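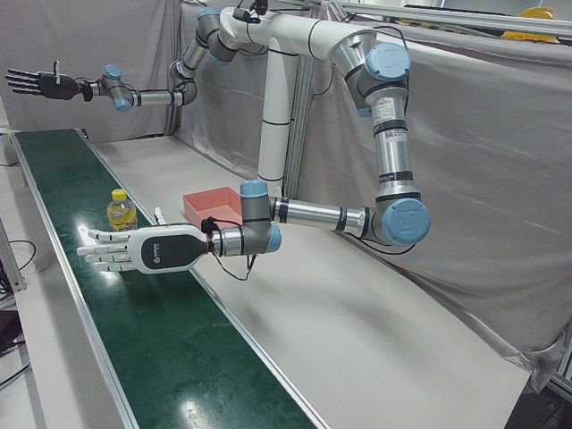

Why test two different hands on the same pair of arms? It keeps the rest of the setup the same. If the black hand and the white hand both hang from one mount and reach for the same bottle on the same belt, most of the difference in results comes from the hands and the code that drives them. Some of it will still come from left versus right, so swap the hands halfway through and run the set again.

Unit 4. Comparing End Effectors at a Conveyor

What to compare

Grip success is the first number people ask for, but it hides a lot. A hand can close on a bottle every time and still be no use if it tips the bottle first. For each trial, write down four things: approach side, first contact, whether the object left the belt, and where it was set down. Use the Lekota log sheet and fill in every column, including for failed trials.

Last term's class logged 622 trials across both hands. The Skorivau set was run with the belt stopped and the Gokevel set with the belt moving. Do not average the two sets together.

Approach height

Start low and flat, fingers straight, and close late. In the stopped-belt set the best starting height was 19 mm above the rail. Higher starts gave the fingers more time to drift. Lower starts touched the rail, and the controller stopped the arm.

Controller and timing

Both arms are started from the teach pendant. Keep one person within reach of the red stop button for the whole run — not at the laptop. The hands have their own controller (Brutell), and its commands do not arrive at the same moment as the arm commands. Measure the delay before your first trial. Anything over 400 ms means something is wrong with the connection.

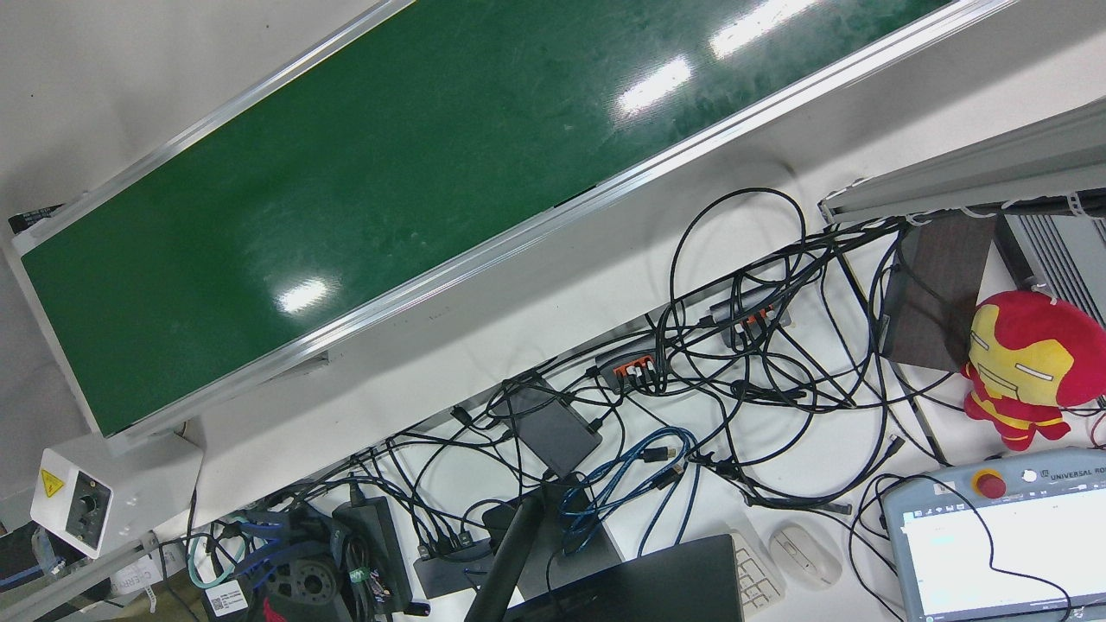
Most delays of this kind come from the hubs. Plug the cameras into one hub and the hands into the other, and label both ends of each cable. If a camera drops out, note the trial number, reseat the plug, and repeat that trial from the start.

Cameras

A fixed camera sees the belt and both hands but loses the fingertips when the wrist turns over the object. A wrist camera sees the fingertips well and the rest of the room at odd angles. Its picture turns with the arm, so a level shelf may come out vertical.

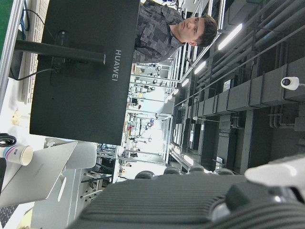 Photo: wrist camera view. Z. Radebe, course archive.

Before you use wrist video for scoring, throw out everything recorded while the arm is away from the belt. One run of 3,606 frames can shrink a good deal after this step. Ceiling lights in view also change the exposure, and the first frames after the arm swings back down may be too dark to score.

For next time

Read the section on contact detection in Ngubane's notes. Bring one filled log sheet per pair and a short paragraph on which hand you would choose for a moving belt.

Contact: Dineo Ngubane, course office | Back to top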